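Flallum Reviews: read me first

Flallum is a collection of 1518 short reviews of documentaries about money: banks, strikes, layoffs, housing bubbles, and one very long film about pallets. It is plain text, one review per file, with the film's title on the first line and a verdict on the last. The verdict is meant to be yes, no or mixed. You will also find "sort of," "ask my wife," and in one file a recipe for lentils. We left those in.

What's covered

The reviews came from the newsletter of the Tridmont film club, which ran for 21 years and never met a camera pan across a foreclosed house it didn't like. Most are under a page. Spelling is as printed.
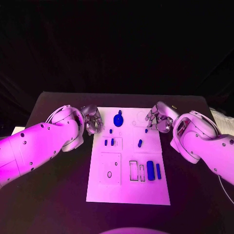 Qureshi objects that calling this a collection about money is generous, given that half the reviewers spend their space on the narrator's voice and never get to the economics. Fair enough. We added a column called "topic" to the index, and "narrator's voice" is now its most common value.

Known problems

The club leaned left in the early years and then leaned whichever way the loudest subscriber leaned. Nobody should use the verdicts to settle whether a film is any good, or whether capitalism is. Films about unions score high. Films about economists score low, including the ones made by economists, who presumably expected better.

Two reviews are of the same film under different titles, by the same person, and disagree.
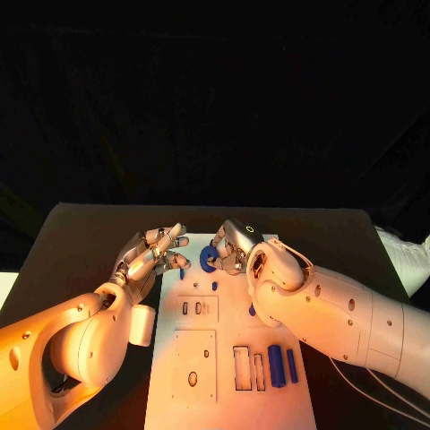 Dates are the other sore spot. The newsletter printed a month and left the year to the reader's imagination, so May is well represented and we can't tell you which May.

Versions

Version 2 drops the letters page, which was mostly about parking. Version 1 is still on the Brustari mirror for anyone who misses it.

Terms

Reuse the text as you like, credit the club, and leave the lentils alone.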